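Lirnum — hand-held gripper recordings, home build

README for the second release

This folder contains recordings made with a pair of hand-held grippers which we built in the shared workshop at Cabrera and then used in our homes. Danilo Tiongson made the linkages, I (Mylene Belmonte) did the recording software and most of the sorting. Please read the notes on calibration before you train anything.

What is inside

There are 3278 recordings, divided into two folders, "table" and "kitchen". Every recording has a video from each gripper, a file with the jaw opening, and one line of text with the task. The task lines were written by Rosalie Bachmann in English. Some of them are very short, for example "stand the cup up", and we did not make them longer.

The grippers

Both tools have black jaws with blue pads; one has a blue ribbed pad on each finger. The pads are printed in soft filament. We changed the rib spacing in November, after the first ones became smooth at the tip. Recordings 1 to 1162 use the old pads. If you mix old and new, the jaw opening at first contact will differ a little — we did not correct this in the files.

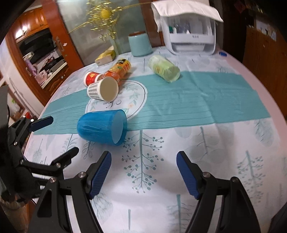
The table folder is mostly about light things that do not stand: paper cups, plastic cups, snack packages. They roll away when the fingers close too fast, and for this reason the speed in these recordings is lower than in the kitchen folder. We kept the failed attempts. They are marked with "fail" in the file labels.csv, and Kenneth Talavera checked these marks a second time.

Calibration

The jaw opening is stored as a raw value from 0 to 4000. Zero is fully closed. The left and right tools have different offsets, which you find in offsets.txt. Do not use the offsets from the first release, they were measured with the wrong screws.

Known problems

— In a few kitchen recordings the sound is missing.
— The clocks of the two tools can drift apart in long recordings. The script align.py repairs most cases.
— Translucent cups are hard for our object tracker, so the tracks for them have gaps.

Use

You may use the data for study and for your own builds. For anything sold, please write to Danilo first.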